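I went to the Dokstead hospital open day in January because the leaflet promised "a new way of waiting," and I have spent enough of my life in their old way of waiting to be curious.

The new outpatient wing is called Rorance, after the street it backs onto. Doors opened at 10, and by 10:15 there was a line for the coat check. Khalil Boutros, who runs visitor services, led our group. He is a pleasant man and he said "patient journey" more often than I would have liked.

The big claim is that the average wait will drop from 41 minutes to 12. I asked when the clock starts. At check-in, he said. And if the line for check-in goes out the door? He said the kiosks would take care of that. Two of the kiosks were showing a software update while we stood there.

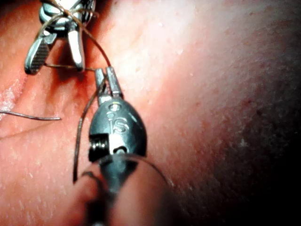
Upstairs the chairs are better, I'll give them that. They have arms, and you can get out of one without help. The parking is another matter. The wing expects 600 visitors a day and the new lot has 144 spaces, with the overflow sent to Drukinbridge and a shuttle bus back. I asked to see the shuttle timetable and was told it was being finalized.

The café is run by Aoun, a local bakery, and their cheese pie was the best thing I met all morning. It will close at 3, while clinics run until 6. Khalil wrote that down when I brought it up, or wrote something down.

I left with a tote bag and a survey card that had no box for comments. I have an appointment there in the spring and will be bringing my own watch.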